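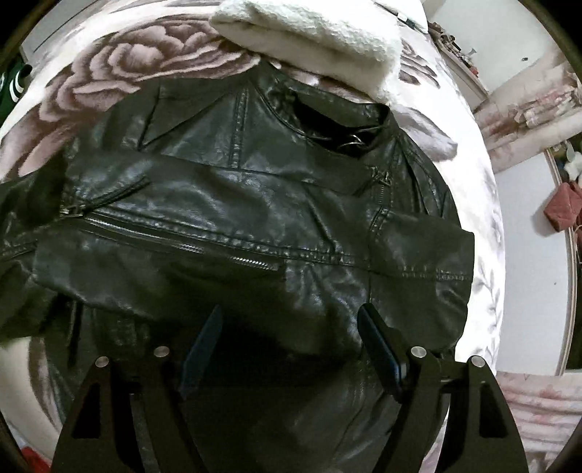
**What's the problem with the jacket?**
The zip on one sleeve jams near the cuff end, and the jacket won't fold flat enough to go in its storage bag without creasing across the chest.

Status: open, waiting for the new slider
Item: black biker-style jacket, leather-look, bought second-hand
Logged: Mar 18, 2019

Right, I'm putting this on the Ritport repair board because last time I asked in the chat and the answers all scrolled away before I'd got my glasses on. There are two faults and I'm fairly sure they're related, but tell me if I'm being daft.

**Fault 1: the sleeve zip**

The zip goes up beautifully until the last little stretch, then it bites and stops. If I pull hard it goes, with a horrible grinding feel, and then it won't come back down unless I wiggle it for ages. The front zip is fine, by the way, runs like a dream, so this is only the one sleeve.

I wore it all through October like this with the cuff left open, which looked quite good really but let the wind straight up my arm on the bike.

**Fault 2: the folding**

I keep it in one of those flat Nikard under-bed bags when I'm not wearing it. The bag is 40 cm deep and the jacket, folded the way I was folding it, comes out wider than that, so I'd been squashing one side in and zipping the bag over the top (I know, I know). When it came out after Christmas there was a hard crease straight across the chest and another over the shoulder, and I think that's when the sleeve zip got bent out of line as well, though I can't prove it.

**What I've tried so far**

1. Pencil on the teeth. Rubbed a soft one up and down both sides, ran the slider ten or so goes. Better for a day, then back to sticking.

2. Candle wax, same idea. Worked better than the pencil but left white bits that I had to pick out with a cocktail stick. Wouldn't bother again with a dark jacket!

3. Checking the lining. I turned the cuff inside out and there was a thread from the lining tucked in by the teeth. Snipped it off and felt very clever. Still jams, but a bit further along than before, so that was part of it.

4. Pliers on the slider. Gave it the tiniest squeeze each side, because somebody on the Tanasarn leather pages said a loose slider skips. Mine wasn't skipping, it was jamming, so all I did was make it tighter. Opened it back up with a small screwdriver. Please don't do this one, it's now got a mark on it.

5. Hanging it in the bathroom while the shower ran, for the creases. Took the shoulder one out nearly completely. The chest one has softened but you can still find it with your finger.

**Folding, second go**

After all that I laid it out on the bed and tried again with the sleeves, because I'd been tucking them both behind and I think that was the mistake. With the sleeves behind, all the weight sits on the zips, and there's a fat lump in the middle of the back.

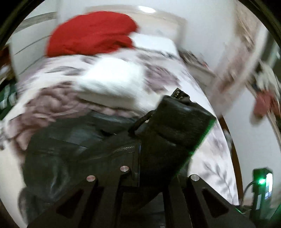

So now I do the sleeves across the front, loosely, one and then the other, with the metal facing up so nothing is pressing into the body. Then a rolled-up towel goes where the waist bends and the bottom half comes up over it. The towel is the bit that made the difference. The fold is round instead of sharp, and when I left it like that overnight there was no new line in the morning. It's thicker than before, obviously, and the collar wants to flop, so I stuff a pair of socks in the neck to keep it standing.

It does NOT fit the Nikard bag like this, I should say. Not with the lid done up. I've got it in an old pillowcase on the shelf for now, and it seems happy enough.

**Where I've got to**

- Shoulder crease: gone, near enough
- Chest crease: still there but faint
- Sleeve zip: still sticks, slider needs replacing
- Bag: wrong size, going to the charity shop

I've ordered a slider from Kurkau, the little haberdashery one and not the big upholstery place. I measured the teeth twice and still don't completely trust myself, so if it comes and it's the wrong size I'll post the number on the back of the old one and somebody can tell me what I should have bought.

One thing I'd still like to know before it gets here: can you change a slider from the bottom end of a sleeve zip without unpicking the cuff? The videos I found all do it on front zips, where you've got an open end to work with, and mine is sewn in at both ends. If I do have to unpick, is ordinary thread all right for closing it up again, or will it cut through the leathery stuff? My sewing is fine on cotton and terrible on everything else.

Will update when the post comes.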